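Griltham Stages Board > Touring and Venues > Settlements and splits
Thread: Settlement from a split deal – does this look right?

cusimeck_co
Posted June 23, 2021

Our first settlement on a split and I'd like someone else to check the sums before I write back. The show is a two-hander with no set to speak of. The venue is the studio at Fava, end-on seating. The deal memo is one page and the clause on money reads, in full:

"Box office split 60/40 in favour of the Company, after usual deductions. Venue minimum £190."

The settlement sheet says:

Gross ticket income £1552.00
Less card and booking system fees £126.00
Net £1426.00
Company share £855.60
Less venue minimum £190.00
Payable to Company £665.60

I had expected 60 per cent of the gross, £931.20. I can live with the fees coming off if that is normal. I can't see where the second deduction comes from. Neither of us is registered for VAT, so that part is simple at least. 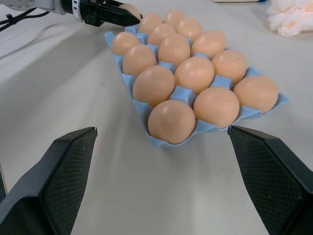
Brown eggs in a blue plastic tray.

Is there a standard meaning of "usual deductions", or does it mean whatever the venue says it means?

oldprompt
There is no standard meaning. In most memos I have signed it covers card charges, music licensing and VAT where it applies. It should be a list, with rates. Fees off the top are common enough, and on your figures you are carrying 60 per cent of them, so £75.60. I wouldn't argue over that line.

The minimum is a different matter. A minimum is a floor under the venue's share. The venue's 40 per cent of net is £570.40. That is well over £190, so the floor does nothing and you are owed £855.60.

Yeo
I don't agree that it's so clear. Plenty of small rooms use "minimum" loosely to mean a first call. With a first call the venue takes its £190 from the net before anything is divided, and the rest is then split. That gives:

Net £1426.00
First call £190.00
Remainder £1236.00
Company 60 per cent £741.60
Venue £190.00 plus £494.40, total £684.40

So there are three possible answers on the table: £855.60, £741.60 and £665.60. The sheet as sent follows neither of the usual methods. It works out the split and then takes a hire fee from one side only. I think someone has typed it into the wrong row.

oldprompt
If they meant a first call they could have written "first call". The word is minimum.

Yeo
They could have. I used to do settlements for a studio of that size and our template said "minimum" for years, when what we ran was a first call. No company ever queried it. I am not saying it was good drafting.

oldprompt
Then for years your companies were underpaid against the document they had signed.

Yeo
Or they had read the covering email, where it was spelt out. Which is my question for the OP: is there an email, and does the memo say which takes priority?

cusimeck_co
There is an email from before the memo. It says "we'd look for a 60/40 with a £190 minimum to us so our costs are covered". Nothing in the memo about earlier correspondence.

oldprompt
"So our costs are covered" supports a floor. With £570.40 their costs are covered.

Yeo
It supports either. I'll give you that it leans towards a floor.

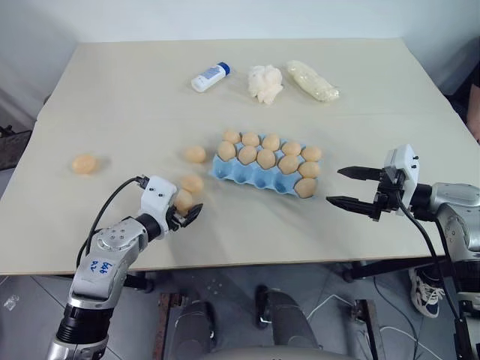 Griltham Stages – Front of House and Box Office Section

Amna Mughal
I look after this section of the board, so a few points of procedure before it goes round again.

1. Ask for the box office return for each performance. The settlement sheet is only a summary. The return shows tickets sold by price band, complimentary tickets, refunds and the channel each sale came through. You can't check a gross figure without it.

2. Check the fee line against the channels. Door sales taken in cash should carry no card fee. If the booking system adds its own charge to the customer at checkout, that charge should not be deducted from you as well. I see this one often, and it is nearly always a setting left over from another show.

3. Put the minimum query in a separate paragraph from the fee query. If they go in one paragraph you will get an answer to the easier of the two.

4. Don't invoice for the disputed amount yet. Invoice for £665.60, marked "on account", and say in the covering note that the balance is under query. That gets the undisputed money moving and gives nothing away.

On the wording I am with oldprompt. If a term is unclear and the venue drafted it, the venue is in a weak position. But Yeo is right that the sheet looks like a data entry slip, and I would write to them on that footing.

lx_and_sound
Slight tangent. Was there a technician charge? Some places hide it in the minimum. If the £190 is really the duty technician then it is a recharge, and it should be shown as one, with hours.

cusimeck_co
No charge. The technician was included and is named in the memo. I ran sound from the side and they ran the lights.

lx_and_sound
Then ignore me.

Yeo
One more for next time. Ask for the draft settlement on the last night, before you load out. It takes ten minutes with the duty manager and both sides still remember what happened with any refunds.

oldprompt
Agreed on that, for once. I would also have the memo carry a worked example at half house. It adds four lines and it fixes the order of deductions.

cusimeck_co
Sent this morning in two paragraphs as suggested, with the on account invoice attached. Will post what comes back.

cusimeck_co
Reply received. They have withdrawn the £190 line and say it was carried across from a hire template. The fee line stands for now. They sent the returns and there are cash sales in there with a card fee against them, so I have asked for that to be reworked. We are back in the same room in September and the new memo says "minimum guaranteed share to Venue", with a list of deductions.

Yeo
Good result. Does the list give rates?

cusimeck_co
Card fee yes, booking system no. I'll ask.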